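Evening Class in Home and Small Building Safety
Session 7: Portable Extinguishers, and Looking After Them
Notes prepared by Nisha Srivastava

Welcome back, everyone, and thank you for such a lively talk last week about kitchens (I have gone home and moved my own dish towels, so I learned something too!). Tonight we get to the part of the course most of you asked about on the first evening. Please read these notes once before Thursday if you can, and bring a pencil, because there is space on the back for the floor plan of your own home or workplace.

What burns, and what to put on it

In this country we sort fires by letter. Class A is the everyday stuff: wood, paper, cloth. Class B is flammable liquids such as gasoline and paint thinner. Class C means live electrical equipment is involved, Class D is burning metals, and Class K is cooking oils and fats in commercial kitchens. I know it feels like alphabet soup, but if you remember nothing else, remember that plain water belongs on Class A fires only. Water on hot oil throws the burning oil out of the pan, and water around live current can put you in the hospital.

Most homes do well with a multipurpose dry chemical unit marked ABC. The powder makes a dreadful mess, and Kusum Garg, who will be helping with the practical half, can tell you at some length about cleaning it out of the Warkthorpe reading room.

Before you decide to fight a fire

Get everyone moving toward the door and have somebody call 911. Stay only if the fire is small, the smoke is light, and you have a clear exit behind you. If any of those changes while you are working, leave and close the door after you. A portable unit empties in a matter of seconds, so there is very little time to change your mind.

Using the extinguisher

Pull the pin, aim at the base of the fire, squeeze the handle, sweep from side to side. People call it PASS. Do get to know the handle and the pull ring on your own unit while everything is calm, as they vary a bit from one maker to the next.

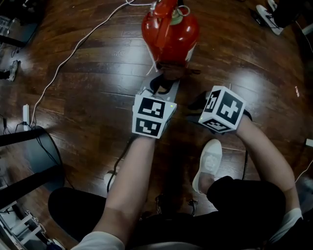 The monthly look-over

Pick a day you will remember. Check that the gauge, if there is one, sits in the green, that the pin and seal are in place, and that the hose or nozzle is clear. Wipe off the dust, then initial the tag.

For next time

Read chapter 8 and finish your floor plan, marking two ways out of every bedroom.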